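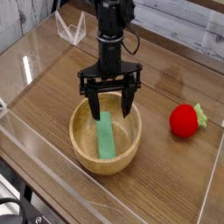

June 10, 2020

Oil finish test, continued. Batch 6 of the Dramden blend went on the offcuts last night and they are still tacky this morning, so the can's promise of "overnight" must refer to nights somewhere farther north.

Went back through the old pages. The Cuken oil cured fine in the same cupboard at the same humidity, and the only thing changed is the drier. I put in 29 drops per jar as written. Whoever wrote it (me, judging by the sevens) didn't say which dropper. The glass one and the plastic one do not agree on what a drop is.

Redid it by weight. Scale needs ten minutes to warm up or it wanders. Wiped two coats onto maple, one onto the walnut scrap, left the ash alone as a control. Please do not use the ash as a coaster. The last control had a coffee ring that I spent a morning treating as data.

Water drop test at 23 minutes: Cuken beads, Dramden goes flat and leaves a pale ring. Rubbed out with a rag, mostly. Brallilari wax over the top helps but smells like a shoe shop, and I don't want that near anything meant for salad.

Invoice from Simões came, 3,702 for the drum plus freight. That is a lot of oil to own before knowing if it dries. Asked them to hold shipment. They were polite about it, which I take to mean it has left.

Rags: flat on the rack outside, then in the water tin. Found one balled up behind the vise again. It was warm. I'd like June to end with the same roof it started with.

To do:
weigh the drop from each dropper and write it on the lid
fresh sandpaper, 320, we are down to confetti
second coat on walnut once it stops grabbing my thumb
check whether the cupboard vent is open — it says open, but it has said that before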